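Can you trust a five-star review?

When grown-ups need a plumber or a roofer, they often read reviews first. "Always on time!" says one. Lovely. But who wrote it?

Say a firm called Jandell has 834 reviews and nearly all are perfect. Hmm. Real customers grumble a bit. Some reviews are written by the owner's friends, and some are paid for — that's cheating.

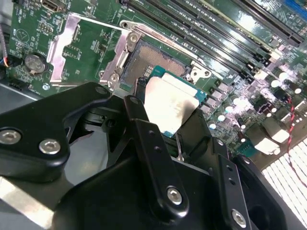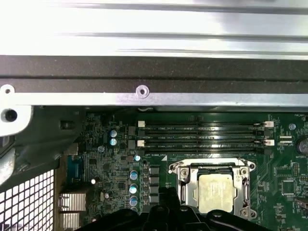 Green circuit boards in both.

So look for small facts. What was the job? What did it cost? Did anything go wrong? "They fixed 2 taps in February and left mud on the mat" tells you more than "Amazing!!!" does. Then ask a neighbour as well.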